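We closed on our first house this morning!! 445 Podura Lane, two bedrooms, one very steep driveway, and I have been grinning since 9 a.m. A few things I learned on the way, for anyone else renting and looking.

1/ Get preapproved before you fall for a place. We did it backwards and lost a cute ranch over in Stasby while we were still hunting for pay stubs.

2/ Read the seller's disclosure twice. Ours had one line about the sewer pipe and I skimmed right past it. Teresa Horgan, our agent, did not (thank you Teresa!).

3/ So we paid $425 for a sewer camera inspection. Roots in the line, 60 feet out from the house. The sellers fixed it before closing and we didn't have to beg.

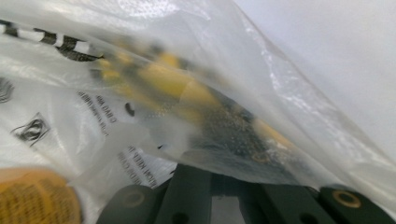 4/ Ask for the utility bills too. The sellers' highest winter gas bill was $141, way less than I'd feared for a place with windows that old.

5/ Closing itself was so quick! I'd blocked off the whole morning and we were out the door before my coffee was gone - bring your ID and check the spelling of your name on every page. They had mine wrong on two.

6/ Next up is paint. I want green in the kitchen, and I'm open to names of good painters near Usuga if you've got one!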